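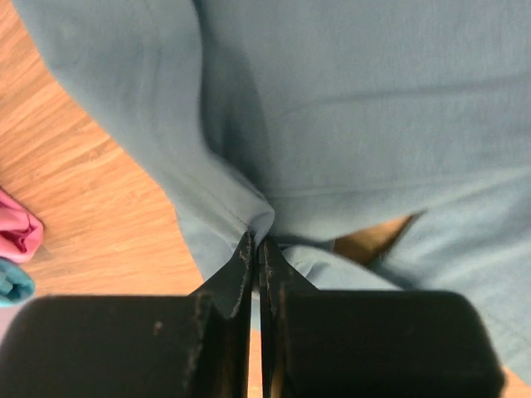 Le Mornora quitte-t-il enfin le poste 2 ?

Forum > Cabotage, remorquage et autres choses lentes > Mouvements et rumeurs

babord_amures
Passé à pied ce matin le long du vieux bassin. Le Hurwood était à couple du Mornora, avec deux gars en train de frapper une remorque à l'avant. Quand je suis repassé à midi, la remorque était lovée sur le pont et les gars étaient partis manger. Quelqu'un sait quelque chose, ou on recommence comme en mars ?

Pour les nouveaux : le Mornora, caboteur vraquier, 1 303 de jauge brute, désarmé au poste 2 depuis 243 jours. Je tiens le compte dans un carnet, ma femme est au courant.

Feu_de_poupe
En mars c'était pareil, remorque passée, certificat de navigabilité pour un seul voyage promis « sous peu », et au bout du compte ils ont déplacé le bateau de quarante mètres vers l'ouest pour libérer une grue qui n'a pas bougé depuis. Une traversée magnifique. J'y étais.

Bitte_14
Il est vendu à Joshi. Je le tiens du bord.

Feu_de_poupe
Du bord de quoi ? Il n'y a plus d'équipage depuis l'automne.

Bitte_14
Du bord du Hurwood. Le mécano l'a dit à mon beau-frère. Joshi le reprend pour la ferraille, 438 tonnes d'acier récupérable une fois les moteurs déposés, départ dès que la météo le permet.

capitaine_retraite
438 tonnes pour une coque pareille, ça me paraît maigre. Je n'ai pas les plans sous les yeux, mais j'ai commandé quatre ans un bateau du même chantier, un peu plus court, et son poids lège était nettement au-dessus. Il faudrait savoir ce qu'on compte : coque seule, coque et superstructures, panneaux de cale compris ? Les panneaux, à eux seuls, ce n'est pas rien.

Et je rappelle à toutes fins utiles que la jauge brute est un volume et qu'elle ne dit rien du poids d'acier. Je le précise avant que quelqu'un fasse une division.

Bitte_14
J'avais fait la division.

babord_amures
Je l'avais faite aussi.

LaDrisse
Bonjour à tous, je lis depuis longtemps, premier message. Je travaille en face, de l'autre côté du bassin. Pour moi le bateau n'est pas vendu du tout. Il y a un avis de Sinumport affiché à la guérite, signé Ghassan Karaki, qui met l'armateur en demeure de régler les droits de quai ou d'enlever le navire. Il n'est question ni de Joshi ni de ferraille. C'est rédigé très poliment, sauf le dernier paragraphe.

Feu_de_poupe
Bienvenue. Que dit le dernier paragraphe ?

LaDrisse
Que faute de réponse avant la fin juin, le gestionnaire « prendra toute mesure utile aux frais, risques et périls du propriétaire ». Souligné au stylo.

capitaine_retraite
C'est la formule habituelle. Entre « toute mesure utile » et un remorqueur qui tire, il peut s'écouler un temps considérable. J'ai vu une drague attendre sa mesure utile assez longtemps pour qu'un bouleau pousse dans la goulotte. Un beau bouleau, du reste.

Bitte_14
Donc l'avis et la vente, les deux sont possibles. L'armateur reçoit la lettre, panique et vend à Joshi. C'est logique.

Feu_de_poupe
Ce qui serait logique, ce serait que le mécano du Hurwood sache à qui on vend les bateaux. Il ne sait même pas quand il aura son filtre à gasoil, il s'en plaint à tout le quai.

Bitte_14
Tu as quelque chose contre mon beau-frère ?

Feu_de_poupe
Contre ses sources. En mars, c'est lui qui annonçait une conversion en restaurant flottant.

Bitte_14
Il y a eu un projet de restaurant !

babord_amures
Il y a eu une serviette en papier avec un dessin dessus, dans un restaurant. La nuance se défend.

tirant_deau
Je ramène un peu de technique, si le fil le supporte. Admettons qu'il parte en remorque. Le Hurwood n'est pas le bateau qu'il faut. Très bien pour pousser dans le bassin et faire pivoter, un peu juste dès qu'on passe les jetées avec une coque vide et haute sur l'eau. Le Mornora est lège, il a un fardage de cathédrale, et avec du vent de travers dans le chenal il ira où il voudra. Il faudrait au minimum un second remorqueur à l'arrière jusqu'à la bouée d'atterrissage.

Autre chose, l'hélice. Est-ce que quelqu'un sait si la ligne d'arbre est bloquée ? Après plus de sept mois sans tourner, je n'aimerais pas la laisser libre. Et la barre, il faut la mettre à zéro et la brider, sinon il embarde tout le long.

capitaine_retraite
Entièrement d'accord sur le second remorqueur. Moins sur la barre. Sur ce type de coque, certains préféraient laisser quelques degrés pour que le bateau se cale d'un côté et y reste. On remorque un peu de travers, c'est laid, mais c'est stable. À zéro, il passe d'un bord à l'autre toute la nuit et personne ne dort.

tirant_deau
Avec un ponton je veux bien. Avec un caboteur muni d'une vraie quille, je maintiens zéro et une patte d'oie plus longue.

capitaine_retraite
Nous avons chacun nos nuits blanches.
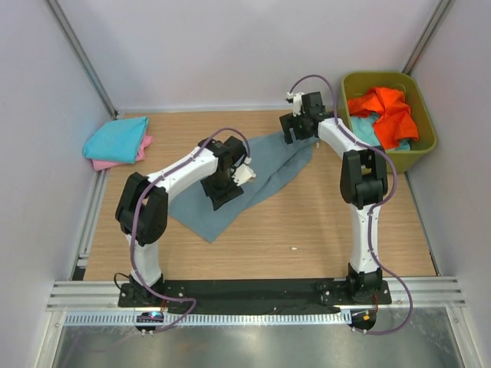 Amicale des guetteurs du vieux bassin, section Cabotage et remorquage

Rappel du modérateur, reproduit en tête de chaque page depuis l'affaire du restaurant : les mouvements confirmés vont dans « Mouvements », les rumeurs dans « Rumeurs », et les beaux-frères dans aucun des deux. Merci de ne pas publier les numéros de téléphone des agents maritimes. Ils nous lisent et ils en changent.

Bitte_14
Très drôle, le rappel. Depuis quand est-ce qu'il dit ça ?

modo_quai_nord
Depuis ce matin.

LaDrisse
Du nouveau. Quelqu'un de Sinumport est monté à bord vers 15 h avec une lampe et une planchette, et il est redescendu vingt minutes plus tard sans la lampe. Après, il a discuté longuement avec le patron du Hurwood. Je n'entendais rien, mais ça montrait beaucoup l'étrave du doigt.

tirant_deau
L'étrave, c'est les chaumards. La dernière fois que je suis passé, celui de bâbord avait une mine affreuse, de la rouille en feuilles. Si c'est là-dessus qu'on veut faire passer la remorque, je comprends la discussion.

Feu_de_poupe
Ou bien il expliquait où était tombée la lampe.

babord_amures
Petit complément de carnet. Les amarres avant ont été doublées. Deux neuves, bleues, frappées par-dessus les anciennes, et on a même mis des garde-rats. On ne met pas des garde-rats à un bateau qui s'en va.

Bitte_14
Ou alors on les met parce que l'assureur les exige avant la remorque.

capitaine_retraite
L'assureur exige beaucoup de choses, mais en général il s'intéresse au trajet aller du bateau plus qu'à celui des rats. Des amarres doublées, pour moi, c'est quelqu'un qui s'attend à passer encore un coup de vent à quai. Cela dit, j'ai aussi vu doubler les amarres la veille d'un départ, uniquement pour justifier un bon de commande.

Feu_de_poupe
Bon. Je résume mon avis et ensuite je me tais : il ne part pas. Sinumport veut être payé, l'armateur veut qu'on l'oublie, et Joshi, s'il existe dans cette histoire, attend que le prix baisse tout seul. Tout le monde a intérêt à ce que le bateau reste là sauf le poste 2.

Bitte_14
Et moi je dis qu'il est parti avant la fin juin. On parie ?

Feu_de_poupe
Un café.

Bitte_14
Un repas. Au restaurant. Sur la terre ferme, puisque l'autre n'a pas abouti.

tirant_deau
Je tiens les enjeux. Précision tout de même, pour éviter les contestations : qu'est-ce qu'on appelle partir ? S'il refait quarante mètres vers l'ouest, ça compte ?

capitaine_retraite
Il faut qu'il franchisse les jetées, de l'étrave à la poupe, et par l'extérieur.

Bitte_14
D'accord. Même tiré de travers.

Feu_de_poupe
Même tiré de travers, à zéro ou avec quelques degrés de barre, je ne rouvre pas le débat.

tirant_deau
Zéro.

LaDrisse
Pardon de revenir là-dessus, mais les deux gars sont de retour sur le pont du Hurwood. Ils ont repris la remorque.

Bitte_14
AH.

babord_amures
J'enfile mes chaussures.

LaDrisse
Ils la rangent dans le coffre. Le Hurwood largue et repart tout seul vers le quai nord.

Feu_de_poupe
Sans dessert pour moi, merci.

Bitte_14
Juin n'est pas fini. Mon beau-frère dit que c'est à cause du chaumard.

babord_amures
Je suis déjà dehors, alors je vais quand même voir. Si quelqu'un veut que je regarde le tirant d'eau à l'arrière, c'est maintenant. L'échelle est encore lisible côté quai, de l'autre bord la peinture est partie.

tirant_deau
Oui, volontiers, arrière et milieu si tu peux. Il me semblait un peu sur le cul l'autre jour. Et regarde s'il y a de l'eau qui sort à la décharge de cale, ça nous dira si quelqu'un pompe encore là-dedans.

babord_amures
Noté. Je poste ça ce soir dans « Mouvements », enfin, s'il y a lieu d'appeler ça comme ça.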